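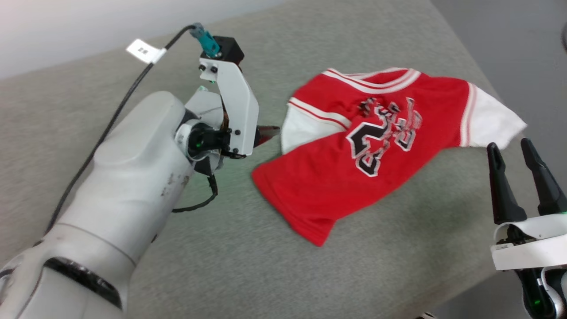 STENDNESS, Jan 30, 2024 — Gullix will open its youth sportswear exchange to all families in the Stendness area at the start of next month, following a trial with local basketball teams that began in August. The exchange takes in outgrown jerseys, shorts and warm-up tops, checks and folds them, and passes them on at a flat price by size.

During the trial the exchange took in 1,294 garments. Of those, 960 have gone to new owners and 182 were set aside as too worn or stained to pass on. The rest are in stock and will be on the shelves when the exchange opens to the public.

Basketball jerseys made up the largest share of what came in, and small sizes were the most common. Red was the color donors brought in most often. Jerseys with a printed number will be sold as they are, number included. A child who wants a red 23 can ask for one at the counter, and staff will look through the bins by size.

**What the exchange takes**

Gullix accepts youth jerseys, shooting shirts, shorts and track tops in any color, with or without team lettering. Names sewn or printed across the back are fine. Adult sizes are not accepted at this time, and neither are shoes, socks or mouth guards. Clothing should be washed before it is dropped off and does not need to be folded. Most of it comes out of a gym bag in a heap anyway, and every piece is opened out and looked at on both sides before it gets a size tag.

A garment can be dropped off at the front counter during opening hours. Families receive a paper credit slip for each accepted piece, good for the same kind of garment in any size. Slips do not expire. Anyone who would prefer to donate without taking a slip can say so when handing the bag over.

Pieces that are turned down will be handed back on the spot if the family is still there. Otherwise they are cut up for cleaning cloths or sent to a textile recycler.

**How jerseys are folded**

The trial led to one change in the way stock is stored. Jerseys were first kept on hangers, but the slick fabric slid off and the wider armholes caught on neighboring hooks. They are now folded flat and filed upright in shallow bins, with the number facing out.

Gullix has settled on a fold called the Fasel, which will be printed on a card and given out with every purchase:

1. Lay the jersey face down and pull the hem straight. Smooth the fabric out from the middle with a flat hand.
2. Bring each side in toward the center, stopping short of the collar. If there are sleeves, turn them back on themselves so they lie inside the fold.
3. Bring the hem up to a hand's width below the collar.
4. Fold once more, then turn the jersey over.

The number should now be on top, although a very large one may wrap around the lower edge. The collar trim should lie flat. Printed lettering is best kept off a sharp crease, and on a small jersey it may be easier to skip the last fold and store the piece a little taller in the bin. A padded or cloth-covered surface works better than a bare tabletop, where the fabric tends to creep — a made bed or an ironing board will do.
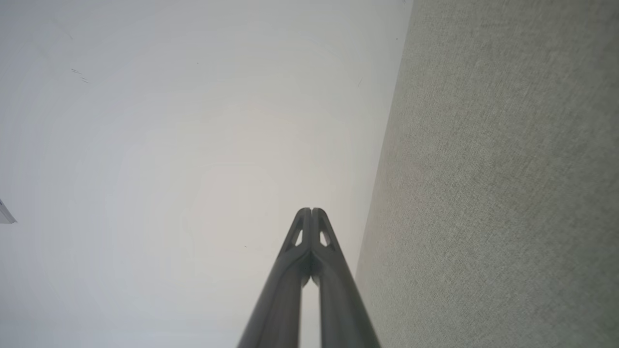

Slamet Govindasamy said the fold took some getting used to and that the second step is where most people go wrong, especially with the smallest sizes. "You want to pull the side all the way over, and then the collar bunches up and you have to start again," Govindasamy said. "Stop earlier than you think. After a few bags of them you don't look at the card anymore."

**Washing and care**

The card also carries washing advice for the kinds of jersey handled most often in the trial. Turn the garment inside out, close any snaps, and wash it in cold water with similar colors. Red jerseys with white trim should go in by themselves the first time and should be taken out as soon as the cycle ends. Leave out fabric softener. Hang to dry indoors or out of direct sun, and keep an iron away from numbers and lettering. Wrinkles in the body of the jersey will usually drop out overnight on a hanger.

Small cracks in a printed number do not affect whether a jersey is accepted. Peeling that can be lifted with a fingernail does, and so do pulled threads along the neckline.

**Team sets**

A separate service for coaches will begin at the same time. Under the name Hailu, Gullix will put together matching or near-matching sets for teams that do not have uniforms of their own. A set has at least 6 jerseys in the same main color, each with a different number. Coaches should send a list of sizes and up to two color choices, and should allow two weeks. Exact shades and trim will vary within a set — one jersey may have a striped collar and the next a plain one — and some may carry lettering from a previous team.

Sets can be returned at the end of the season for credit, complete or with pieces missing. Coaches who want to keep them may do so.

"We had three requests for sets before there was any such thing on offer," said Daniyal Satti. "Nearly all of them were for the youngest age group, where the kids are out of a size before the season is over."

**Prices and opening**

Shorts and jerseys are sold at one flat price per size band, with warm-up tops one band higher. The price list is posted at the counter. Credit slips issued to team families during the trial remain good, and there is no need to swap them for new ones.

The exchange is on the ground floor of the Gullix building in Stendness, with the drop-off counter just inside the front entrance. Parking is at the rear. Large donations of more than four bags should be arranged ahead of time through the front desk. Coaches can pick up size forms for the Hailu service at the same desk, and copies of the folding card are free to anyone who asks.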